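The Budik Town Meeting Kit

A boxed set for running a public meeting where people get heard

The Budik kit has been through three versions now, and this is the one we always wanted to make! Everything a neighborhood association, a ward group or a small town needs to hold an open meeting on a hard question fits in one box with a handle, and one person can have the room ready before the coffee is done. We started building these because so many of the public meetings we went to ran the same way: three people at the microphone, everybody else staring at the agenda, and a vote at 9:40 p.m. with half the chairs empty.

What's in the box

The heart of the kit is the deck of 88 question cards. Each one has a single plain question on it, the kind you can put to a table of strangers (What would you give up to get this? Who in town isn't here tonight, and what would they say?). They're printed on heavy uncoated stock so you can write on the backs with any pen, and people do. Replacement decks are sold separately for groups that fill theirs up.

You also get 400 voting tokens in two colors, a folding ballot box with a lift-out tray, a sand timer, table numbers, a pad of sign-in sheets and the Haldane speaking-order board. The board is my favorite piece by a mile. Names go up on sliding tabs, and anyone who hasn't spoken yet moves ahead of anyone who has. It sounds like such a small thing, but the first time you watch a meeting run on it you'll hear voices from the back row that the town hasn't heard in years.

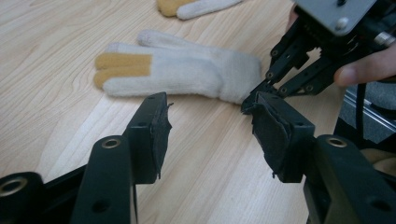

The tokens deserve a word too, now that we've changed them. Version two had thin ones that stuck together and made counting slow. The new ones are thicker, with a notched edge on one color so they can be sorted by touch — a request that came from several groups with low-vision members, and one we should have thought of ourselves.

The handbook

The handbook is 272 pages, spiral bound so it lies flat on a lectern. Don't let the length scare you off. The part you need on the night is the first chapter, and the rest is for looking things up: how to word a ballot question fairly, what to do when a motion is tangled up in two amendments, how to take minutes that someone who wasn't there can follow. There's a long section on splitting a big question into smaller ones, rewritten from scratch for this version. The sample agendas at the back can be copied freely.

Room size

The standard box suits any meeting up to the number of tokens in it. For bigger gatherings there's the Sulier Hall edition, with 1000 tokens, two ballot boxes and a second speaking-order board. The card deck and handbook are the same in both, so a group can start with the standard box and add the Sulier expansion later.

Care and spare parts

Wipe the boards with a damp cloth and keep the tabs out of direct sun, or the colors will fade. Spare tabs, tokens and timers are all available one at a time. Version two boards take the new tabs. Version one boards don't, sorry!

Ordering

Both editions are made and packed by Datetti and ship flat. Libraries and schools can order on an invoice. Spanish-language card decks are at the printer now and should be ready in May, and anyone who already has a version three kit can swap an unused English deck for a Spanish one at no charge.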